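Dados > Música ao vivo > Palomino

# Palomino – agenda de concertos, versão de dezembro de 2022

Antes de usar isto para provar que a música ao vivo está de boa saúde, leia até ao fim. Já vi dois gráficos feitos com a versão anterior e nenhum dos dois se aguentava de pé.

## O que contém

2397 linhas, uma por concerto anunciado, em 64 salas. Anunciado, repito. O ficheiro não sabe se o concerto aconteceu, se foi adiado ou se a banda tocou para o técnico de som.

Campos:

- `sala`: nome tal como vinha no cartaz
- `artista`: cabeça de cartaz; as primeiras partes ficaram de fora
- `preco`: em euros, sem taxas
- `genero`: ver abaixo, com paciência

## Origem

A maior parte vem da agenda da Zelley, copiada à mão por Teófilo Chávez. O resto saiu das newsletters da Munico, que chama "esgotado" a quase tudo. Por isso apaguei a coluna `esgotado` em fevereiro e não tenciono repô-la.

## Problemas conhecidos

O campo `genero` tem 55 valores, entre eles "indie", "Indie" e "indie/outros". Mercedes Ayala propôs reduzi-los a 18. A proposta é sensata, mas continua a meter o fado e o jazz vocal no mesmo saco – fica para quando alguém me convencer.

Preço vazio não quer dizer entrada livre. Quer dizer que não havia preço.

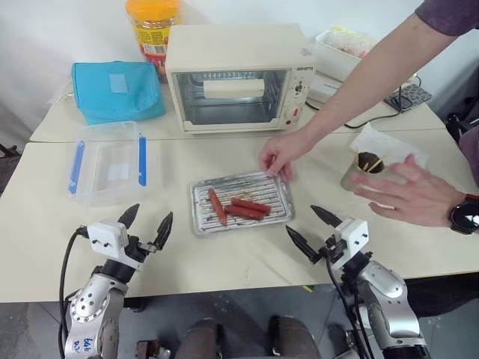
Os festivais contam uma linha por artista, o que incha os meses de verão. Quem quiser comparar meses deve agrupar primeiro por `sala` e por data, e mesmo assim desconfiar do resultado.

O script `drilik_limpa.py`, herdado do projeto Drilik, promete eliminar duplicados. Elimina alguns. Também elimina segundas datas legítimas na mesma sala, portanto corra-o numa cópia.

## Licença

Uso livre com atribuição. Correções são bem-vindas se trouxerem o cartaz – "acho que foi noutra sala" não chega.

Relacionados

- Palomino – salas e lotações
- Drilik – scripts de limpeza
- Notas sobre géneros musicais

Contacto | © Palomino | Voltar ao topo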